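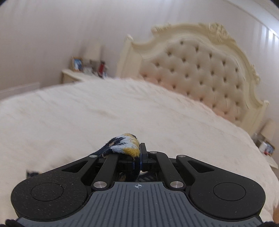 Figure 3. Patterned sock held between the two fingers of a gripper, above a bed.

3.2 Timing of the final possession

The second part of the analysis concerns close games in school basketball, defined here as games in which the margin was three points or fewer when the last minute began. The Hestum archive holds score sheets for 416 such games. Seven were left out of the analysis because the running score did not agree with the final score, leaving 409. Each game was coded by two readers working apart. Where they disagreed on which side held the ball, the entry was settled by a third reading of the sheet.

For every game we recorded the margin, the side in possession, the number of time-outs left to each coach and the time on the clock when the last shot was released. Clock times were taken from the scorer's notes, which give whole seconds only. Times under one second were entered as zero. We did not attempt to recover tenths from the few games for which film survives, as this would have mixed two levels of precision in a single column.

Following Laaksonen and Hashemi, a possession is counted as final if no later possession by either side ended in a shot at the basket. This is wider than the rule used in the Vestetti study, where a possession was final only if the buzzer ended it. The difference matters for games decided by free throws. Under the narrower rule a trailing side that fouled on purpose is treated as having had no final possession at all, and the foul itself drops out of the data.

Coaches' choices were grouped under three heads: a time-out was called before the ball was put in play; a time-out was available but not used; no time-out was available. The third group is small and is reported separately in the tables. In games played at the Julilia tournament the rules allowed one extra time-out in the last period, and these games carry a marker so that they can be removed without recoding the rest.

The shot itself was classed by distance. Shots from inside the lane were marked near, and all others far. A finer scale was tried on a trial set of 20 games but the readers could not apply it in the same way from written notes, and it was dropped. Intarasuk's five-zone chart has the same weakness when used without film.

Crowd size was entered where the sheet gave it. Halls holding fewer than 800 people were treated as small. No correction was made for neutral courts at this stage; the effect of venue is taken up in section 4.1, together with the question of whether the home scorer's clock can be trusted in the last few seconds of play.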